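# Rilen (tabletop sorting arm) 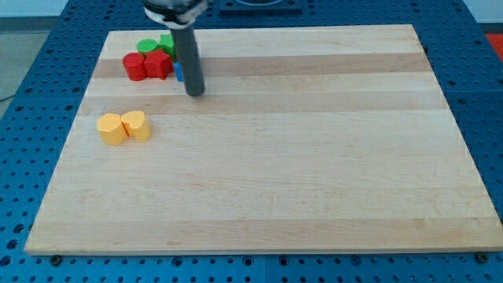
*Gitport, April 21, 2025*

**Rilen** is a home-built robot arm for pushing and grouping small blocks on a flat board. Designed by Signe Zoëga and Villads Þorgeirsson, assembled in the Blöndal shared workshop, Gitport. Hobby project, no commercial version. Not to be confused with Vudeck, the earlier belt sorter from the same workshop.

## Design

Single arm, reaching down over the work area from the far side. No fingers. The tool is a long dark grey rod with a rounded tip, hung close to vertical from a black and silver wrist mount. It pushes blocks, doesn't lift them. Zoëga wanted fewer moving parts; Þorgeirsson had argued for a claw and still does (see *Disputes*).

Work surface is a pale wooden board, laid on a blue perforated table. Bolt heads sit against the front edge near both corners. Board was first meant to be temporary, then stayed. Grain bands confused the early colour detection, tan strips getting read as yellow, and the threshold was reset twice.

## Blocks

Coloured pieces in red, green, blue and yellow. Shapes include cylinders, stars and a heart. Stars are the hard ones: the rod catches in the notches and the peice spins instead of sliding. Cylinders are fine. Usual task is to pull the yellows clear of a mixed cluster and leave them side by side.

## Software

Written by Þórey Kvaran. Pushes are planned one at a time, new look at the board after each. Log from the first long run covers 4000 pushes over 19 evenings. Stalls in that log: 49, mostly stars. Version 12 added a slower approach near the back corners.

## Disputes

Claw vs rod, ongoing. Auður Bundgaard drew up a two-finger version in September, parts cut but never fitted. Drawings are in the workshop's grey cabinet, second draw down.

## See also

- Vudeck
- Blöndal workshop, tool list
- Planar pushing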